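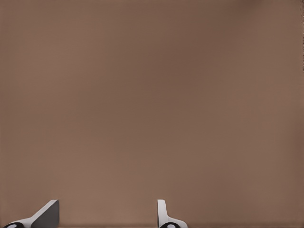

Equipment Planning Engineer, Bimanual Manipulation
Kulturari, Londoño site
Full time, fixed term, 14 months
Applications close Thursday, August 19, 2021

Kulturari is hiring one engineer to plan, specify and budget the next set of two-arm workcells at the Londoño site. The post sits in the Test Equipment group and reports to Ermelinda Valente. It is a planning post. The person appointed will write specifications, build cost models, run simulated trials against candidate hardware and prepare purchase requests. Assembly and wiring are done by the workshop.

Background

The group tests household handling tasks: opening and closing doors, holding a body steady with one arm while the other works, placing and retrieving small items. Candidate layouts are modeled first, with both arms, grippers, tabletop and camera posts in the model, and nothing is ordered until a layout has been run through the task list. The current list has 164 task variants. Many of them depend on gripper opening, finger length and the distance between arm bases, and these three values drive much of the cost of a cell.

The budget request for the coming cycle goes to the finance office in February. It must state the number of cells, the configuration of each, spare parts, service terms and floor preparation. The previous request treated grippers as accessories and left out replacement fingers and cable sets. The new one will carry them as separate lines.

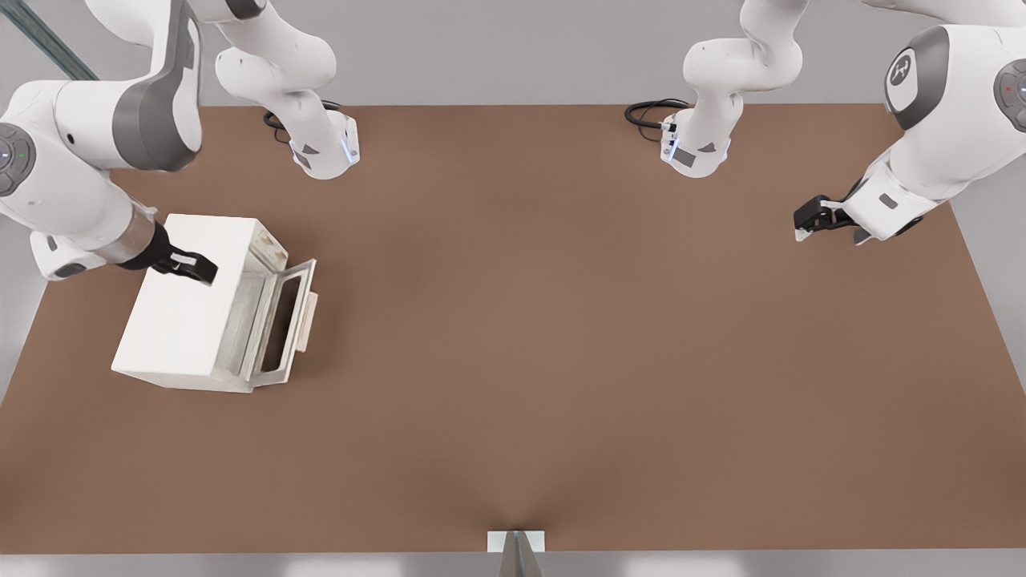

Two-arm cell model, door task: left gripper on the appliance, right gripper open.

Duties

Draw up the equipment list for each proposed cell, including arms, grippers, flange adapters, cables, mounts, table, camera posts and safety hardware.

Run the task list in simulation for each configuration and record reach, clearance and camera coverage. Report the variants a configuration cannot complete and the change that would be needed to complete them.

Compare purchase, lease and refurbished options over the planned service life. Each comparison must show acquisition, installation, calibration, consumables, maintenance and disposal.

Obtain and check supplier quotations. Two framework suppliers, Cekilen and Bullton, are already approved. Other suppliers may be proposed with a written justification.

Maintain the spares schedule. Fingers, finger pads, cable assemblies and joint covers are tracked separately from the arms.

Write acceptance test procedures and attend acceptance tests at the supplier's plant. Travel of up to 14 days in total is expected over the term.

Required

A degree in mechanical, electrical, industrial or robotics engineering, or equivalent work experience.

Experience specifying or buying automation equipment, including at least one purchase followed from first quotation to acceptance.

Working knowledge of a rigid-body simulator and the ability to edit robot and object models without assistance.

Ability to read mechanical drawings, electrical schedules and supplier terms.

Clear written English. Most of the output of this post is documents.

Useful but not required

Experience with two-arm systems, in particular with shared workspace and collision settings.

Knowledge of camera placement for manipulation work, including wrist views.

Scripting in Python for batch runs and cost tables.

Familiarity with lease accounting.

Terms

Gross pay is 4000 per month in local currency, paid on the last working day. Standard site hours apply. Remote work is possible on 2 days per week once the first month is complete. The site supplies a workstation and simulator license. Relocation costs are not covered. Extension beyond the fixed term depends on approval of the budget request and is not guaranteed.

Selection

Shortlisted applicants will be given a short planning exercise. It consists of a cell model, a reduced task list and a set of price sheets. The applicant returns a configuration, a cost table and a one-page note stating the assumptions made. Price sheets contain gaps, as they do in normal work, and the note should state how each gap was handled. The exercise is followed by a technical interview with Ermelinda Valente and Jaime Meireles, who is responsible for purchasing at the site.

How to apply

Send a resume, a cover letter of no more than one page and one sample of technical writing, preferably a specification or an acceptance procedure. Remove confidential prices and customer names from the sample before sending it. Mark the application "Equipment Planning, Londoño" and address it to Jaime Meireles through the Kulturari applications page. Incomplete applications are not reviewed. Questions about the technical content of the post go to Ermelinda Valente through the same page and are answered in writing.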